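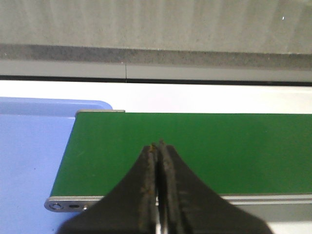

1/ Belt notes, Apr 19, 2021. The small green conveyor is a Poltik. The cover is matte, the side rail is bare metal, and the end plate has three holes: round, oval slot, tiny round. I tension at the slot.

2/ Tracking first. Run it unloaded, watch the belt edge against the rail, quarter turn on the tensioner, wait. Ours settled after 20 minutes. Darragh Ó Briain prefers half turns. We disagree.

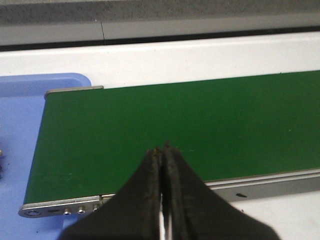
3/ Then cleaning. Lint-free cloth, diluted Rolis, wiped along the direction of travel. Solvents dull the green and eventually stiffen it over the roller.

4/ Service interval is 2,000 hours according to our log sheet. We were at 1,230 in August and are nearly due now. Replacement belt is ordered from Ekinci.

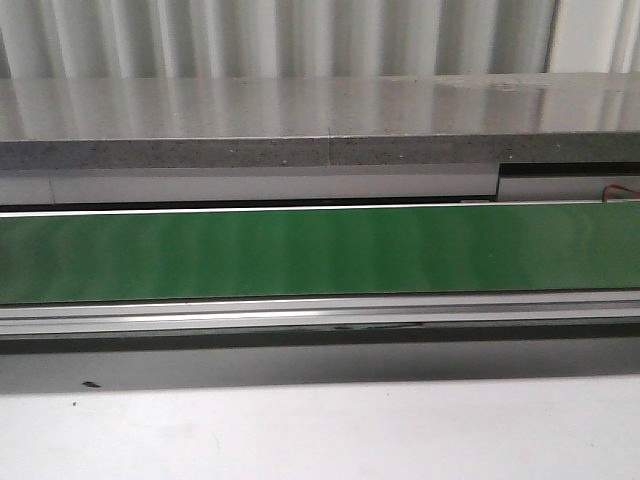 *Green belt, speckled stone counter behind.*

5/ Clearance to the stone matters more than I expected. Leave enough for a hex key and your knuckles. I didn't, the first time.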